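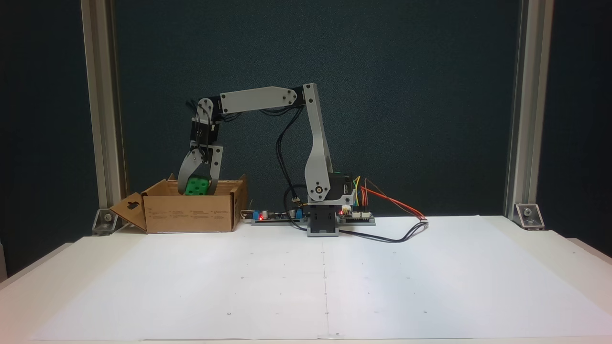 Part-time bookkeeper wanted for a small (but growing!) tax and payroll office

Posted 2020-01-12

Hi! I'm Orlando Sotelo, and I run Tolley Bookkeeping out of two rooms on the second floor of the old Lurkholm building. I do payroll, sales tax filings and year-end forms for small businesses, mostly restaurants, hair salons and one very busy dog groomer. I have 29 monthly clients now and I can't keep up on my own anymore, so I'm looking for somebody to come in and take a good chunk of it off my desk.

What you'd be doing

Mostly contractor paperwork to begin with. Between now and the end of the season I have 196 contractor forms to get out the door, and a fair number of my clients still haven't collected a W-9 from everyone they paid. So you'd be on the phone and on email, asking for forms, checking that the names and numbers match, and asking again (nicely) when they don't show up. After that it's bank reconciliations, quarterly payroll returns, and helping a brand new LLC get its state accounts set up every now and then.

We use Gurik for the books and Baran for payroll. If you've never touched either one, don't let that stop you, I can show you both in an afternoon. Baran has a strange way of handling tips that took me a whole winter to get used to.

Who I'd love to hear from

You've done bookkeeping for at least a year, for pay, for somebody other than yourself. You know the difference between an employee and a contractor and you're willing to tell a business owner when they've got it wrong. You can leave people's Social Security numbers at work, locked up, every single day. A degree is fine, no degree is fine too. Spanish would be a big help with three of my clients.

Hours and pay

Twenty hours a week through the middle of April, then we sit down and work out what the rest of the year looks like. I'd like to keep you on! Pay is $2000 a month during the season, and I cover parking in the lot next door. Mornings are best for me but I'm flexible if you have kids to get to school.

How to apply

Send me a resume and a few lines about the messiest set of books you ever cleaned up (no client names, please). You can also drop it off in person at Suite 89, up the stairs and to the left. I read everything myself and I'll write back either way. If we both like the sound of it, I'll have you in for coffee and a short practice reconciliation, paid, on a made-up company.

Orlando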